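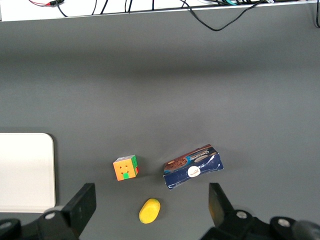

4. Equipment Planning and Cost Model

4.1 Scope of the purchase

The planning exercise described in this section covers the second phase of the Skinesau manipulation project, in which the single work cell used in the pilot study is to be extended to a pair of cells operated side by side. The pilot cell was assembled from parts already held by the laboratory and was never costed as a unit. For the second phase, the funding body asked for a full statement of purchase, installation and running costs before any order was placed. The statement was completed on 10 July 2021 under the direction of Loretta Dunleavy, and the figures and rules given here follow that version.

Three suppliers were invited to quote. Zorkolport and Tanguy offered complete cells, each with arm, gripper, wrist camera and controller. Skokoveo offered the gripper and camera only, to be fitted to an arm bought elsewhere. All quotations were requested against the same task statement: picking up and moving small household items on a flat tabletop, under indoor lighting, with a parallel gripper and a camera that keeps both fingers in view.

Figure 4. Wrist camera view of the pilot work area with the gripper open. A puzzle cube, a yellow oval object and a dark blue cardboard box lie on the gray tabletop; cables run along and below the white ledge at the rear.

4.2 Treatment of the gripper and fingers

Early drafts of the budget listed the gripper as a single item with the same service life as the arm. This was found to be misleading. Fingers wear faster than any other part of the cell, and in the pilot they were replaced on a schedule of their own. The revised model therefore separates the gripper body, which is written off together with the arm, from the fingers and their fasteners, which are treated as consumables and charged to the running budget in each quarter.

The choice of finger shape also affects cost. Flat plate fingers are cheap to make in the laboratory workshop and suit items with parallel faces, such as the cube in Figure 4. Soft or rounded items place different demands on the contact surface, and a thin box that has lost its shape may need a lower approach than the fingers allow. Tanguy quoted for a set of shaped fingers with quick-change mounts. The mounts would shorten the time needed to move from one object group to another, but they add height to the wrist and would require the camera bracket to be redesigned. The bracket work was entered as a separate line so that the two options could be compared fairly.

4.3 Test objects

Test objects are often left out of equipment budgets, and the pilot was no exception. They were bought one at a time from petty funds, and no record of their replacement was kept. For the second phase, a stock of 100 objects is planned, divided between rigid, soft and packaged items. Packaged items are the most costly group over the life of the project, although each one is inexpensive. Cardboard loses its corners and folds under repeated grasping. The box in Figure 4 shows white creases and a crumpled corner, and a box in that state no longer matches a new one in outline or in stiffness.

Two policies were considered. Under the first, a packaged item is withdrawn as soon as its outline changes. Under the second, worn items are kept and labeled as a group of their own, on the grounds that goods handled in homes and stores are rarely in perfect condition. The second policy was adopted — it costs less, and it widens the range of shapes presented to the gripper. A reserve equal to 20 percent of the object budget is held for like-for-like replacement where a trial series must be completed with items in their original form.

4.4 Work surface, power and cabling

The work surface is specified as flat, matte and of a single color. Glossy tabletops were excluded at the start, as reflections had complicated segmentation in earlier work. The cost of the surface is small, and two spares are included in the order.

Cabling received more attention. None of the complete-cell quotations included cable trays or strain relief, and Zorkolport listed them only as an optional extra. In the pilot arrangement, a black cable hangs in a shallow loop below the ledge and over the table surface, within the camera view. Loose cabling of this kind may be caught by a moving arm and also changes the image background between sessions. The plan provides for enclosed trays behind each cell and for fixed connectors at the rear ledge. Installation is to be carried out by the building's own electrical staff, whose hours are charged at the internal rate.

4.5 Schedule and contingency

Quoted delivery times differed by supplier. The longest was 12 weeks from receipt of order, and this value was used for planning in all cases. Commissioning of the first cell is set for December, with the second to follow once the acceptance trials are complete. The pilot cell remains in service during this period, so that finger designs and object sets can be checked before the new equipment arrives.

Contingency is held centrally and is not assigned to any supplier. It may be released for changes in shipping cost, for bracket redesign or for a third camera held as a spare. It may not be used to enlarge the object stock, which has its own reserve as set out in Section 4.3. The comparison of the quotations under these rules is given in Section 5.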